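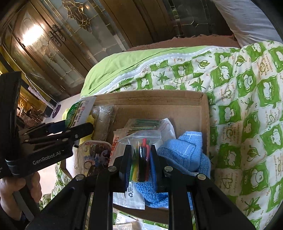 Moving a child's bedroom from one house to another goes wrong most often with the small stuff. The bed and the wardrobe look after themselves, but pens, beads, game pieces and hair clips end up loose at the bottom of a box and stay there until November. Before you pack anything, sort the small things into groups and put each group in its own clear bag. A zip-lock bag is fine for a bundle of coloured sticks, and you can tell what is inside without opening it. Only then should the bags go into a cardboard box.

What you need

Small and medium cardboard boxes
Clear bags in two sizes
Parcel tape and a thick marker
A notebook or a few sheets of paper

Step 1: Clear out first

Do this at least a week before the move. Go through one drawer at a time and take out anything broken, outgrown or dried up. Children over five or so can do a drawer by themselves if you give them a bag for rubbish and a bag for giving away. When we left our flat in Musville we gave away 19 books and still had too many.

Step 2: Choose the right box

Use small boxes for books and medium ones for toys and clothes. Tape the bottom seam twice, then once across the middle. Leave the top flaps up while you fill it.

Step 3: Pack in layers

Heavy and flat things go at the bottom: books, puzzles, board games. Bagged small items go next. Soft toys and folded clothes fill the gaps at the top — no need for bubble wrap. Stop when the flaps close flat. A bulging box can't be stacked.

Step 4: Number and list

Write a number on two sides and the top. In the notebook, put the number and a short list of contents. We had 44 boxes for the whole house and the list took up four pages. Silvia Paulík, who moved to Bratitz the same summer, wrote the room name on hers as well, and I would do that next time.

Step 5: Keep one box back

Pack one last box on the morning of the move with pyjamas, a night light, bedding, a favourite toy and a couple of books. It travels in the car with you and gets opened first.

Unpacking

Make the bed before you open anything else. Put the bagged items straight into their drawers and empty them later. Flatten the boxes as you go and pass them on if they are still sound.

Oskari Turunen
Last updated 11 August 2019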